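Minutes, 2023-03-14
Present: 16 members, plus the two co-ordinators. Apologies taken as read.
Started late, as the projector would not talk to the laptop.

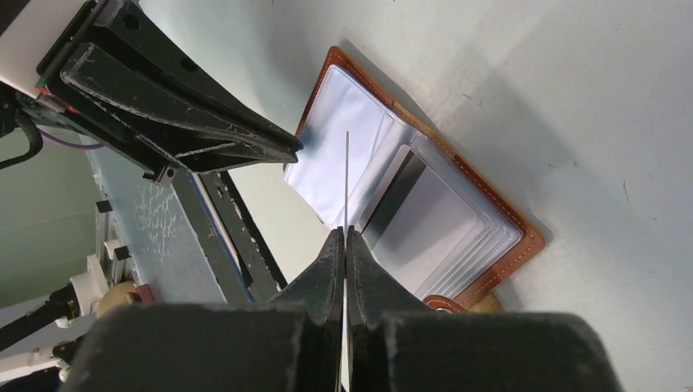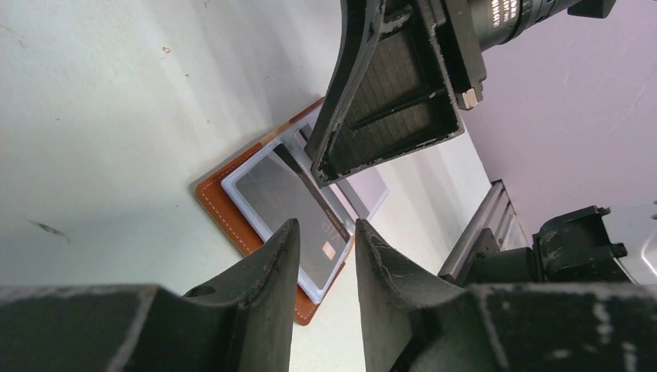
**Tomoana Games Club - Video Games Section**

## 1. Last minutes

Agreed, with one correction. The February minutes said the section "welcomed" the news that Urnitz is back in development. Several members asked for "noted". Changed to "noted".

## 2. Urnitz

The publisher has now confirmed that Molville, the original studio, is off the game and that Rolik has it. The announcement says Rolik "shares the spirit" of the first Urnitz. It was pointed out that the same was said of Molville, in nearly the same words, shortly before the game went quiet.

Points raised:

- There is a new trailer. It runs for 47 seconds and shows a harbour, a door and the logo. No one present could find any play in it.
- The release window is given as "when it's ready". Members who paid for the early edition would like something firmer.
- It is not clear whether Rolik has kept any of Molville's work or started again. The question and answer page deals with this by answering a different question.
- One member felt we were being unfair and that Rolik's last game was good. Others replied that it was good after the fourth patch.

The petition asking for refunds on early editions stood at 3,443 names when we looked it up during the meeting. There was a long talk about whether the section should put its name to it. The case against was that petitions of this sort do very little. The case for was much the same, but that it costs nothing.

**Decided:** members may sign as themselves. The section will not sign. To be looked at again if the refund page is taken down.

## 3. Group order

Proposal to place a group order for Urnitz at the club discount. Not carried. The discount only applies if we pay now, and the section did that once already with another title and is still waiting for the map.

## 4. Online server

The section's server was used for 1,623 hours last year, according to the host's report. Two members doubted this, as the report seems to count hours when the server was switched on with nobody playing. The host is to be asked what "used" means. Renewal put off until there is a reply.

## 5. Spring tournament

Date still not fixed. The hall is free at the end of March but the good screens are not. Best-of-three kept for the early rounds, despite last year's overrun. A request to allow custom controllers was turned down again.

## 6. Any other business

- The kettle lead is missing. Please check your bags.
- Someone asked if Urnitz could come off the standing agenda until there is a game. Left on for now.

Next meeting: same room, usual time.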